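发件人：Larkance 住户邮件列表
日期：2025年2月11日
主题：Re: [住户列表] 公用储物间整理，纸箱和架子怎么分

各位好：

前一封信里问的几件事，我逐条回一下，引文留在下面，方便没收到的人看。

> 1月那次说要把储物间重新整理，后来没有下文。我家有两个箱子
> 放在最里面，外面堆了别人的折叠椅，拿不出来。想问三件事：
> 一、架子是按户分，还是按东西的种类分？
> 二、没有写名字的东西怎么处理？
> 三、从Skadville搬来的那批旧书还要不要留？
> 另外门口的灯管闪得厉害，最好一起换掉。

第一，架子按户分。上次按种类分过，工具一层，换季被褥一层，结果两个月以后谁家的都混在一起，找一床被子要翻遍整层。这次每户固定一格，格子上贴门牌号。放不进格子的大件，比如婴儿车、行李箱、折叠椅，统一靠左边墙竖着放，不要平放，也不要挡过道。过道至少留出一个人抱着箱子能走的宽度。

第二，没写名字的东西先集中到进门右手边，放到本月底。认得出是自己的，拿走或者贴上条子放回格子。到月底还没人认的，衣物和被褥送旧物回收点，坏掉的电器单独处理，不要塞进楼下的普通垃圾桶。上次有人把一台旧电暖器直接扔在桶边，放了很多天都没有收走。

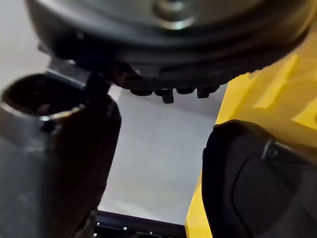 第三，旧书的问题。当时登记的是8箱，清单编号2338，贴在箱盖内侧。我的意见是留两箱工具书和地图，其余的问问Datonus那边的旧书店收不收。他们以前收过，价钱不高，但是肯上门来搬。如果哪位想先挑，请在搬走以前自己去翻，翻完把箱子重新封好，胶带在工具格里。箱底受过潮的那几本不要再和别的书放一起。

纸箱方面，我建议都换成同一种尺寸。现在大小不一，大箱压小箱，下面的已经塌了。Iyamu的中号箱可以叠三层，再高就不稳。重的放下面，轻的放上面，箱子朝外的一面写清楚门牌号和里面装的是什么，“杂物”两个字请尽量不要写。去年有一半箱子写的都是杂物，等于没写。

灯管的事已经报给物业，报修号1806。更换以前进去请自己带手电。

钥匙仍然放在门厅的密码盒里，密码换成了3836，请不要转发到列表以外。用完当天放回去，不要带上楼。

还有两点补充。一是油漆、稀释剂和打火机气罐不能放进储物间，各家自己检查一遍。二是冬天的被子请先晒干再装袋，抽气袋如果漏气就换一个，不然到夏天打开会有味道。

哪几户需要靠下的格子，请直接回复到列表。家里有老人，或者东西特别重的，优先安排在下面两层。其余的按回信先后排，排好以后我把表贴在储物间门上。

三楼西侧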